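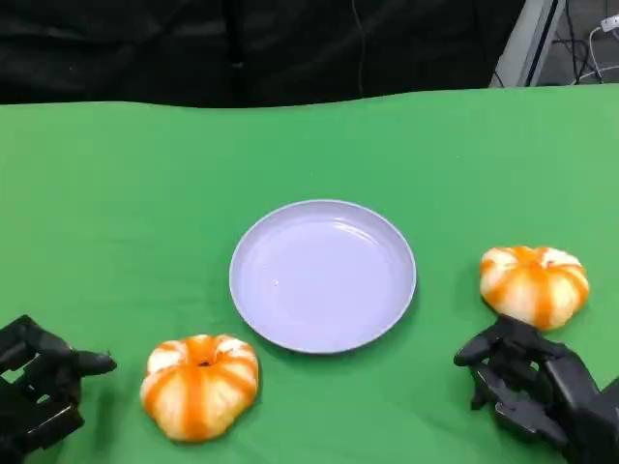 2022-12-19

The council meeting on the Lindard quarry went on until after nine, so I'm writing this up a day later than I meant to.

For anyone who hasn't followed it, Ternow wants the old slate workings above the village put forward as a protected geological site. The application has been talked about for years. It now has a boundary on a map, a draft management plan and a petition with 3,843 signatures, a good many of them from people who used to live here and moved away.

Getsemaní Villalobos gave the main talk. She has been recording the fossil beds on the east face and showed us where the rock changes colour, just above the second bench. I have walked past it for most of my life and took it for a water stain. She wants the upper path closed for part of the year so that the loose face can be made safe. Some of the farmers weren't happy, as that path is the short way down to Orno.

Leandro Barrios spoke for them. His point was that a title brings coaches, and the lane has two passing places. He also asked who pays for the car park, which the plan puts at the bottom of his cousin's field. The answer was that the district would pay for the surface and Ternow for the upkeep. I don't think he was satisfied, and I wouldn't have been either.
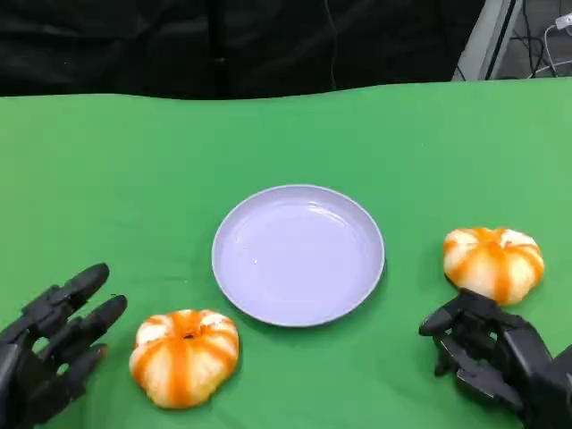 A plate and two little pumpkins on a green cloth.

My own view hasn't changed much. I'd like to see the quarry protected, mainly to stop people taking slabs away in trailers, which has been going on since the gate was broken. I'm less sure about the visitor centre. The plan allows for 500 people a day in summer, and I can't see where they would all go once they had looked at the rock – there is one café and it shuts at three.

The vote was 21 in favour, with the rest either against or abstaining. The papers now go to the district, and an inspector should visit in April if the track is passable by then. Written comments can be handed in at the town hall before that. The form is two pages long and the second page is only for your address and signature.

I've put my name down to help clear the brambles from the lower bench. Bring your own gloves if you're coming.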